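Orange Season at the Hendcombe Hall

If you have come past the side door of the hall lately you will have smelled it before you saw it, because the citrus is in again and it has been a lovely year for it. The first order arrived in February, 332 kilos all up, and by mid-morning there was a queue out to the bike rack and a good deal of chatter about marmalade (thick cut or thin, and we will not be settling that one in these pages!).

For those who are new to the fruit table, it works much as it always has. Bring your own bag or box, help yourself, and pop your money in the tin near the scales. We do ask that you pick the fruit up and have a proper look before you decide. A small brown mark on the peel is only a mark, and some of the sweetest oranges I've eaten have been the freckled ones. What you want is a fruit that feels heavy for its size and gives just a little when you press it on both sides. If it feels light and puffy, put it in the juicing tub and choose another.

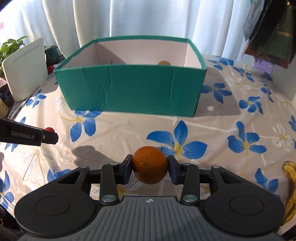

Once you get them home, they'll sit happily on the table for a week or so, out of the sun, and a good while longer in the bottom of the fridge. I like to keep mine where I can see them, on the old flowered cloth that belonged to my aunt, and I find they get eaten a great deal faster that way. Don't pile them too deep, and turn them over every few days so that a soft one doesn't spoil its neighbours.

Several of you have asked about the peel. Dry it on a tray in a low oven and keep it in a jar for stews, or for tucking into the kindling when the evenings turn cool. The Hiebert orchard has also passed on their recipe for whole orange cake, and there are 20 printed copies on the noticeboard, with more to come if those run out.

The next order closes at noon on the last day of the month. Put your name on the sheet by the kitchen door, and please write clearly, as I am the one who has to read it.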